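Hunville repair and reuse room gets its kitchen corner back

Jul 29, 2025

The kitchen corner at the Borell building in Hunville is open again, tables and all. It closed in February after a leak under the sink, and the work ran longer than anyone wanted – the floor had to come up twice.

Borell put $683 from its upkeep fund toward new shelves and a sink cabinet. Atanasov, the hardware store on the corner, gave paint and 2 boxes of hooks. Cutlery and dish racks came out of storage this week and are being sorted now.

Table tops first, then the small stuff. Cloths and boards go out last.
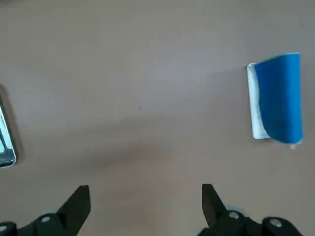
Blue over white on the brown tabletop, Borell building kitchen corner.

Same rules as before the leak. Rinse your cup, put spoons back in the tray, wipe the table when you go. The old sign with the rules got wet and was thrown out, a new one is on order from Drelaro. Should be up in three weeks or so.

Drawers are not labeled yet. Plates for now stay in the hall closet, left hand side, and the key is at the front desk. Please dont leave food in the hall closet.

Sign-up for evening use starts at the desk. Slots run 90 minutes, one per group each week. Groups that had a slot in February keep it if they confirm by the end of next week – after that it goes to the waiting list, which is already around a page long.
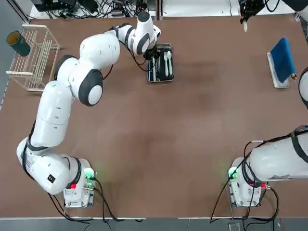

Page last changed: Jul 29, 2025, 4:12 pm

Plastic spoons in the cutlery tray, the white wire rack at the corner of the table, a dark green cup leaning on it. More cups wanted, any color, no chips. Drop them at the desk before noon.

Parking in back is still closed untill the pipe crew picks up its fencing. Use the street side door.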